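A wet Sunday at the Tondport packing open day

I have wanted to see inside the old packing hall at Tondport for years, mostly because I walk past it on the way to the ferry and it always smells of cardboard. So when a poster went up in the baker's window saying they were opening the doors for the New Year weekend, free entry, tea extra, I put it straight in the diary. Jan 2, 2022, and it absolutely threw it down.

Getting there was easy enough. The number 6 bus stops at the bottom of Vernach Lane and then it's a short trudge uphill past the allotments. There was a queue at the gate (under umbrellas, very British, lots of tutting) and a woman in a bobble hat handing out paper stickers to show which tour you were on. I got the green one, which meant a wait, so I had a cup of tea and a cheese scone in the canteen. Two pounds for the pair! I'd have paid that for the scone alone.

The tour started in the stores, where all the flat board comes in. I hadn't really thought about how much room cardboard takes up before it's been made into anything. It was stacked well above my head on both sides and it deadens the sound, so everyone started whispering as if we were in church. Our guide told us that most of what they handle now is Zuvau crockery, which gets made over the river and sent here for wrapping and boxing. There are 200 different box sizes on the books. A little boy at the back asked which was the smallest and she had one in her pocket – it was for a single egg cup, and she let him keep it.

After that we went through to the benches, and this was the bit I'd come for. You stand along one side and watch the packing being shown, then anyone who wants to can have a go. The order is tissue first, then a sheet of the heavier paper, then into the box with the corners stuffed. I got as close as I could, and my glasses steamed up into the bargain. 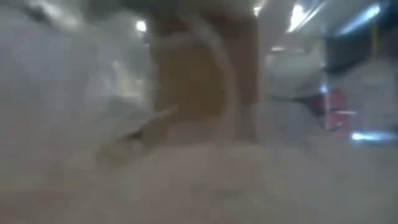 All pale blur and cardboard brown, from the packing hall visit.

I had my turn with a milk jug. It is harder than it looks! The handle is the trouble, as you have to roll a bit of tissue and tuck it through the loop before you wrap the rest, and my first try looked like a badly bandaged thumb. The chap next to me did his beautifully and then put the lid on the wrong way round, so I felt a bit better. They do a drop test at the end of the bench, from waist height on to a rubber mat, and my jug lived. I was far more pleased about that than a grown woman should be.

We also had a look at the old tape room, where they used to wet the gummed tape by hand on a roller in a tray of water. There's still a row of the trays on the shelf and some of them have initials scratched underneath. I could have done with longer in there, to be truthful. The green group was running behind by then and we got hurried along a corridor to make way for the blues.

The last stop was the Ho room, named after the company that put in the big windows, and it's used as a sort of shop on open days. Seconds mostly: plates with a speck in the glaze, odd saucers, bowls that don't quite stack. I bought a blue mixing bowl and a bundle of offcut card for my sister, who makes her own birthday cards and never has enough of the stiff stuff. They wrapped the bowl for me at the till and I watched the whole thing like a hawk, now that I'm an expert.

A few grumbles. The signs for the loos were hopeless and I ended up in a broom cupboard. The floor by the loading doors was slippery with everybody's wet shoes, and if you're bringing a pushchair there are steps at the canteen end with no way round them. I'd also say take cash, as the card machine gave up at lunchtime and the queue went right back to the stores.

All told I was in there for just over 2 hours, and I'd go again. They're planning another open day in February, with the tape room on a tour of its own, and places are kept to 20 a group. Stickers go quickly so get there before the bus crowd. I got home soaked, put the bowl on the dresser and left it in its paper until the evening – it seemed a shame to undo it.

Recent posts
The ferry café has new pies
Vernach Lane allotments in the frost
Three charity shops and a very heavy lamp
What I did with the leftover red cabbage
Tondport winter market, stall by stall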